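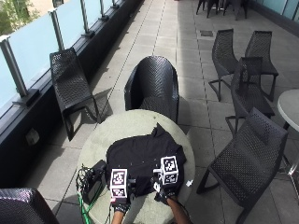

# Chapter 9: Fibers and Fabrics

Almost everything people wear begins as fiber. A fiber is a fine strand, much longer than it is wide, that can be bent without breaking. Cotton fibers grow around the seeds of a plant. Wool comes from sheep. Polyester and nylon are made in factories by pushing a thick liquid through tiny holes and letting it harden into threads.

A single cotton fiber is weak. When many fibers are twisted together they grip one another, and the result is **yarn**. More twist generally gives a stronger and harder yarn, up to a point - past that, the yarn kinks and becomes brittle.

## 9.1 From yarn to cloth

There are two main ways to turn yarn into cloth. In **weaving**, one set of yarns (the warp) is held tight on a loom while another (the weft) passes over and under it. In **knitting**, the yarn is formed into loops, and each row of loops is pulled through the row before. Loops can change shape when pulled, so knitted cloth stretches easily. Most woven cloth stretches very little along the warp or the weft, but gives more on the diagonal.

The mill town of Stuvville shows how the two methods once divided a trade. In its best years the town had 188 looms, nearly all of them at the Casado works by the river. Knitting was done across the valley in Arau, where 48 families worked hand frames at home. The Casado works employed around 900 people before it closed.

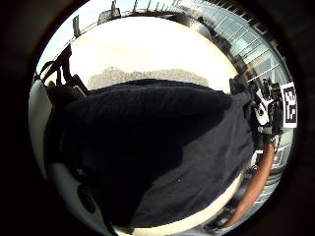 **Figure 9.1** Dark navy fabric at close range, with a finely ribbed surface and soft folds.

Ribs can be made in either kind of cloth. In a rib knit, columns of plain and purl stitches take turns across the row. In a woven rib, thick yarns are used in one direction and thin yarns in the other.

## Before you read on

Find two pieces of clothing at home and read their care labels. Write down the fibers listed on each. Pull the cloth gently along its length, across its width and on the diagonal, and note where it stretches most. Keep your notes for Section 9.2, where they will be used with the Stindholm stretch table.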